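Plelia: progress report to the Lozano fund, fourth period
Prepared by Milagros Panganiban, with corrections by Hauke Oltmanns, most of them accepted

Summary
The software is further on than the last report promised in two places and further back in one. The one is time synchronisation, as the last report more or less said it would be. We ask for no change to the budget and a small change to the order of work.

1. Recording tools
The recorder has been rewritten. The old one wrote everything into a single file and closed it at the end, so a crash in the last minute cost you the whole session. Adebayo Onyeka's version writes in short chunks and can be killed at any point without sulking. We have tested this thoroughly, at first by accident.

Each take now carries its calibration with it. Previously the calibration lived in a separate folder and was matched up by date, an arrangement that worked until we calibrated twice in one day in December. 13 takes from that day had to be thrown away. They are counted in the annex under "withdrawn", a word Hauke preferred to mine.

2. Tracking and perception
The two hand-held grippers are tracked separately and their paths merged into one timeline afterwards. The tracker is good when a marker faces a camera and inventive when it doesn't. Musa Ekwueme has added a check that compares each new pose with the last few and refuses anything that would need the operator's wrist to travel across the room between samples. Rejected poses are kept and flagged, so that whoever trains on the data can decide for themselves.

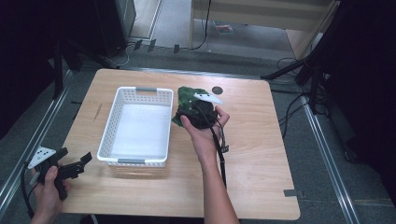 Cloth remains the hard part. A rigid object has a pose and you can argue about whether you got it right. A piece of crumpled fabric has an opinion. We have stopped trying to fit a full mesh and now estimate an outline and a handful of likely grasp points, which the planner can use and which run fast enough on the hardware we own. Hauwa Balogun's comparison of the two methods is in the annex. The mesh looks much nicer in slides.

3. Planning and control
The two-arm planner, Brurnotine, can now hold one arm still while the other replans. It used to replan both whenever either was unhappy, which made for graceful and very long pauses. On replayed recordings the typical planning time has dropped to around 15 milliseconds. The worst cases are still bad, and we have 4 of them saved as regression tests.

Low-level control is unchanged. It works and we are leaving it alone.

4. What is late
Clock drift between the gripper encoders and the cameras is still open. Over a short take it doesn't matter. Over a long one the jaws close slightly before the video says they do, and a policy trained on that learns to grab early. The fix is a shared hardware trigger, ordered from Trarley, who have confirmed the order twice and the delivery date not at all. In the meantime Adebayo estimates the drift in software and trims long takes.

5. Next period
Finish synchronisation, with or without Trarley. Reach 1000 accepted takes, where "accepted" means passing Musa's check and being watched by a human. Move the bin-sorting work behind the cloth work in the plan; this is the change of order mentioned in the summary, and we would be glad of a yes or no before the Monday call.

Annexes: withdrawn takes; outline and mesh comparison; planner regression cases.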